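Cinden stone sealer, 2 litre — six months on, brown marble worktop

Three and a half stars but the site won't let me do halves so I've put four. Might come back and knock it to three.

Quick background. Brown marble in the kitchen, dark, with the pale veins. Came with the house. Lovely thing, total pain. Whoever had the place before us clearly never sealed it, or sealed it once and forgot. Water left a dark patch if you so much as looked away. Red wine, don't ask. Lemon, worse, but that's etching and no sealer on earth fixes etching, more on that further down as half the one star reviews on here are from people who don't know the difference.

Had used Kincaid before this on a slate hearth in the old flat. Fine on slate. On the marble it went on streaky and left a sort of greasy bloom that took me a whole evening to buff out. So never again on polished stone. Went looking, ended up with Cinden from the Wudlow trade counter as it was the only one on the shelf that said polished marble on the actual tin and not just "natural stone".

What you get. Tin, screw cap, a leaflet folded so small you need tweezers. No cloth, no applicator. For the price I'd have liked a cloth. The cap is child proof and also adult proof. Mine glued itself shut after the first use and I had to run it under the hot tap, which the leaflet says not to do.

Prep. This is the bit that matters and the bit everyone skips. Strip the old stuff off first. I used the Troltindale stone cleaner, the unscented one, two goes over the lot, rinse, then leave it. Leaflet says leave the stone dry overnight. I'd say two nights if your kitchen's cold. Stone holds water like you wouldn't believe. I did overnight only on the first attempt and got a cloudy bit by the sink that I had to strip back and redo. My own fault but the leaflet could shout about it a bit more.

Take everything off the worktop. Everything. Toaster, kettle, bread bin, the bowl of dead pens. Mask the bottom row of tiles if you've got tiles. Grout drinks this stuff and goes a shade darker, and then you've got one dark line round the back of your kitchen forever. Ask me how I know. It's faded a bit since. Low tack tape, the blue sort, not the brown parcel tape you've got in the drawer.

Open a window. Smells like a garage. Headache by teatime if you don't. Smell was gone by the next morning, mostly, though the bin cupboard held on to it for a week for some reason.

Putting it on. Lint free cloth, old t-shirt will do if it's been washed to death. Small areas. Leaflet says wipe on, wait, wipe off, and it gives you 30 minutes for the wait. Far too long on polished stone in June with the sun coming in. At that point it's tacky and you're scrubbing. I went down to half that and it wiped off fine. If it does go tacky put a bit more on top, it softens the first lot, then wipe the whole thing off sharpish. Worked for me twice.

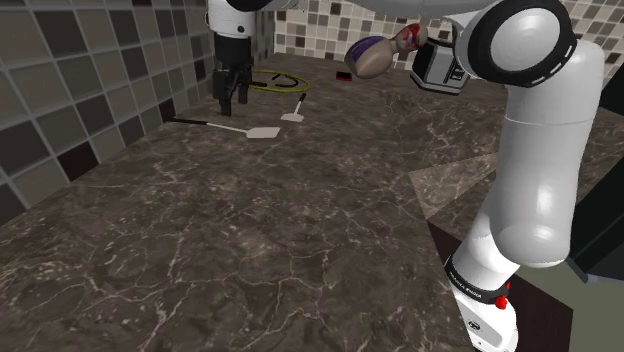 Had mine from the same tin and would say go even shorter on the wait, ten minutes tops, and do the front edge separately or it runs and you get drips set hard on the underside. Otherwise agree with the lot, especialy the tape.

Adding that in from the comments on my first go at this review, posted as Mossy_Step, as it's good advice and I lost the original when I edited. The front edge thing is dead right. I had drips under mine and didn't find them till I was on the floor looking for a pea. A razor blade held flat gets them off. Slowly.

Coats. Says two on the tin. I did two, an hour between. The stone by the hob still took water so that bit had a third. Dark stone hides a lot so don't go by eye, do the water test. Few drops, wait, wipe, see if there's a mark. If there's a mark it needs more. If the drops sit up like little beads you're done, stop, more isn't better. Extra just sits on top and goes smeary.

Then leave it alone. No water for a day. Nobody in my house can go a day without putting a wet mug on something so I did it the night before we went away for the weekend. Best decision of the whole job.

Cost. I paid 90 for the tin, which made me wince. Kincaid is a lot less. But I've used maybe a third and that's with redoing the sink end, so there's years in it if the cap doesn't seize up for good. They do a smaller tin now aparently. Get that one if it's just a kitchen.

How it looks. Same as before, more or less, and that's what I wanted. It isn't a colour enhancer, they sell a different one for that with a green label, don't pick up the wrong tin like I nearly did. Perhaps a touch deeper in the brown in a low light. The veins look the same. No plasticky shine. With the Kincaid you could tell something had been put on. With this you can't.

How it performs, six months in:

Water — fine. Beads up still, less by the sink than it did.

Tea and coffee — fine. Left a ring overnight by accident, came straight off in the morning.

Red wine — fine if you get to it the same evening. Haven't tried longer on purpose, I'm not daft.

Oil — mixed. Splashes wipe off. But a bottle with a dribbly bottom sat in one place for a week or so and left a faint ring that I can find with my finger tip and in certain light. Put a saucer under your oil.

Turmeric — came off the stone, did not come off the cloth, the tea towel or me.

Lemon, vinegar, tomatoes, descaler — no. This is the thing. Acid eats the polish. It's a chemical thing with the stone itself and a sealer soaks in underneath, it doesn't put a coat of armour on. You'll get a dull mark and the dull mark is not a stain and you can't clean it off. If that's what you're leaving one star for then I'm sorry but it's on you. Use a board.

Cleaning afterwards. Plain washing up liquid, not much, and a damp cloth. I've stuck with the Troltindale for a proper clean once a month. Do not use the pink spray. Do not use the cream stuff. Anything that says limescale on the front keep it well away. My mother in law had a go with the bathroom spray in the first fortnight and there's a patch now, by the bread bin, under the bread bin in fact, as that's where the bread bin now lives.

Resealing. Tin says yearly. Sink end will want doing sooner, I reckon, probably before Christmas. Rest looks good for the year easily. It's a five minute job to do one bit once you've got the hang, and you don't need to strip it all back for a top up, just clean and dry.

Customer service. Rang Cinden about the cap. Got through quick, nice enough, said to wipe the thread before closing it. Offered to send a new cap. It came, eventually, and it fits, and it's started sticking too. Wudlow wouldn't take it back opened, fair enough. They do have a code thing on the till receipt for money off next time, 215 points or somesuch, which seems to be worth nothing at all.

Things I'd change. Put a cloth in. Bigger leaflet. Better cap, obviously. And put the warning about cold damp stone on the front in big letters, as that's where everyone on here with cloudy patches has gone wrong I'd bet. If you've got the cloudiness, by the way, it's not ruined. Strip it with the solvent they sell, or white spirit on a rag in my case, bit of elbow grease, leave it to dry properly this time and go again. Try a corner first.

Would I buy it again. Yes, smaller tin. Would I buy marble again, no. Next house is having laminate and I'll put a hot lemon on it just because I can.

Edit: someone asked if it's ok on the tiles as well. Unglazed yes, says so on the tin. Glazed there's no point, it just sits there. The grout between, they do a separate one, haven't tried it.

Edit again: food safe once cured, it's on the back, small print near the barcode. Took me ages to find. Still roll pastry on a board though.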